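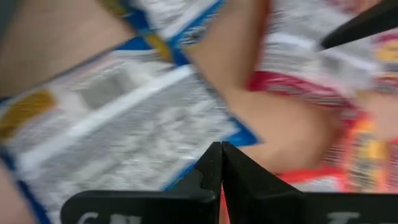
Progress Report No. 3, p. 1

April
By the data collection lead, Nastine packet sorting project

Proderis asked for a short account of where the money has gone since the second report and whether the sorting policy is any closer to something Cemport could use. The first part is easy. The second I would answer with a cautious "a little."

We now have 3509 recorded episodes of two-arm sorting: snack and noodle packets go from the tabletop into three open bins. After review, 614 of those were thrown out. Most of the rejects were dropped frames or arms that drifted out of step with the video. I would have liked a smaller number, and I don't accept the view in our planning notes that bad episodes "wash out" in training. We tried leaving them in. The policy learned to hesitate over the pile, the same way a tired operator does.

The wrist cameras remain my main worry. When an arm moves fast, the view from the gripper smears until the print on a wrapper can't be read. Asking operators to slow down gives cleaner video and teaches the model to be slow. We have not settled this, and I'd be wary of anyone who says a larger model will settle it for us.

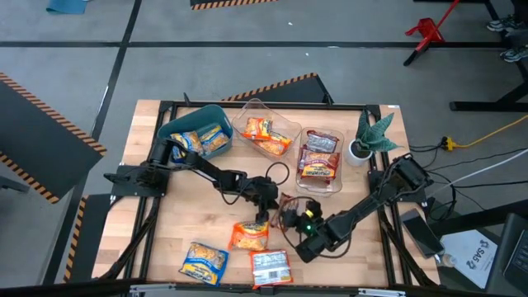 Fig. 2. Sorting station with both arms over the table and packets in the bins.

The fixed cameras hold up better. They keep the bins and most of the table in view, but an arm reaching across still hides whatever is under it, and foil glare varies with the overhead lights. Labels made from these views alone were wrong often enough that we went back to checking them by hand. That took 53 hours of paid time that the original budget did not include.

On variety, the plan called for new layouts every session. In practice operators fall into habits. They make a similar heap near the middle, pick the easy packets first, and leave the flat ones for last.

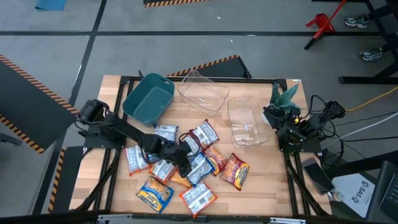 We wrote a randomizing sheet to break this up, and it helped for a while. I have asked for a second sheet that also sets which arm goes first, as the left arm is doing far too much of the work in the current set.

The trial results need careful reading. The policy was run 337 times on layouts held back from training, and it did well enough with packets lying apart. With packets overlapping it often closed on two at once or pushed the pile around. An average over both cases would look respectable and tell you very little, so I have left it out. The separate tables are with the project office.

I know the steering group has heard about what Honda and other large firms are doing with robots and would like a comparison. We don't have one. Our task is narrow and our table is small, and I don't see how a fair comparison could be made this year.
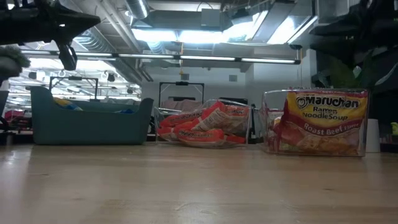

Requests for the next period

1. Hold the episode target where it is and move the remaining operator hours to overlapping packets.
2. Cover the hand-checking time as its own budget line.
3. Put off the Cemport demonstration until the overlap trials have been rerun on new layouts.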